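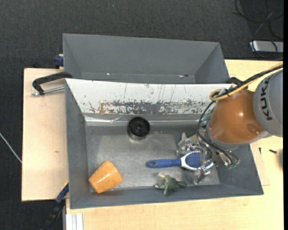 Equipment planning meeting, picking cell, Lostdale site
Held 2022-03-17 in the upstairs room, the downstairs one being full of boxes from the last equipment planning meeting. The purpose was to decide what to do with the money left in this year's equipment line before finance decides for us. Danica Procházka chaired, and opened by putting the current state of the cell on the projector and leaving it there without comment while people found chairs. Discussion began on its own. It was noted that the white paint along the lower part of the wall between the two bins has chipped back to grey metal, that the clear tape along the base of that wall is wrinkled, and that the whole arrangement relies on clamps of at least two colours. It was also noted that the orange cup was lying on its side in the corner, which the software side regards as a hard case and the hardware side regards as a cup.

Present: Danica Procházka (chair), software, hardware, test, purchasing, the two placement students (until item 5). Apologies from safety, who sent comments in capitals.

1. Minutes of the last meeting
Agreed, once "the arm is to be moved by Easter" had been changed to "the arm may be moved". The chair asked which Easter had been meant. Not minuted.

2. Actions outstanding
Labels for the spare cables: not done. The labels have been bought and can't be found.
Quote for bins and stand: done, see item 3.
Quote for bins and stand from somebody cheaper: also done, see item 3.
Ask Lostdale estates whether the carpet can come up: asked. Estates have replied asking what carpet.

3. Bins and stand
Purchasing tabled two quotes. There is 3608 left in the line, in pounds, and it can't be carried over.

Pustutik have quoted 3975 for a matched pair of bins on a welded stand, delivered and bolted down. The drawings are very good. Hardware said it was the right answer and had been the right answer two years ago. Purchasing said it was also more than we have. Hardware asked whether Pustutik could be talked down. Purchasing has tried and was offered a free calendar.

Gidside have quoted 1716 for the stand alone, in aluminium profile, sent flat for us to put together. We would keep the present bins and have the dividing wall repainted. Hardware pointed out that we already own a good deal of profile. Test pointed out that owning it had not so far made it into a stand.

There was a long exchange on whether the paint matters. Software's view is that the camera copes with patches but would be happier with one plain surface, and that shiny tape gives bright streaks in the images which have to be masked out by hand. Test asked who put the tape there. The chair moved on.

Hardware spoke in favour of keeping the wooden tabletop under whatever is bought. It is flat, it takes a clamp well and it can be drilled without a form. Safety's comments on the tabletop were read aloud and are attached.

Agreed: order the Gidside stand. Go back to Pustutik in October, when there will be a new budget line and possibly a new calendar.
Action: purchasing.

4. Gripper fingers
The fingers on the metal gripper are a consumable and ought to be budgeted as one. At present they come out of "sundries", along with biscuits, and one of these has been growing faster than the other. A set of spares is 344. Test would like two sets in the cupboard at all times. Purchasing would like to know what happened to the set in the cupboard. Hardware believes it is on the robot.

Test explained, for the benefit of the minutes, that the wear comes mainly from flat things lying on bare metal, where the finger has to get down to the floor of the bin before it can close. The hairbrush was given as an instance. Software offered to raise the approach height a little and was told that this had been tried and that the brush had stayed where it was.

Agreed: one set now, a second from the new line. Fingers to have a row of their own in the spreadsheet. Biscuits to stay in sundries.
Action: test to order, purchasing to add the row.

5. Test objects
The students reported on the object collection. It has been built up from desk drawers, a charity shop and one person's bathroom. They would like a small sum to replace it with a proper list, bought new and in duplicate, so that when something is crushed the results before and after can still be compared.

Broad support, with the following reservations. Hardware would like the green toy animal kept, as its stubby limbs find faults in the grasp planner that nothing else does. Software would like it retired for the same reason. The chair ruled that it stays.

It was asked whether objects should be entered as assets. Purchasing said that anything with an asset tag has to be accounted for every year and could not face writing off a cup.

Agreed in principle. The students to bring a priced list. They then left for a bus.

6. Cable management
The yellow cable and the black bundle alongside it still loop over the top of the arm. Hardware said there is a fitted sleeve for this made by the arm's supplier and that the price had made him sit down. Ties to continue for the present. Software asked that somebody look at the cables on the floor behind the table before safety next visits. General agreement that somebody should.
Action: somebody. (The chair has since written in "hardware".)

7. Moving the arm
Deferred. See item 1.

8. Any other business
Purchasing reminded everyone that screws left on the tabletop are not stock and won't be counted as stock. Anyone who recognises theirs should take it away or put it back in whatever it came out of, preferably the second.

Test asked for a second tabletop, for setting up the next trial while the first is running. Hardware said there was a sheet of wood already. It was asked whether he meant the piece poking out from under the bin. He did. The chair said that one was staying where it was until the Gidside stand had arrived, been put together and been leaned on by an adult.

Next meeting to be fixed when the delivery date is known. Purchasing to circulate the spreadsheet in a format that opens.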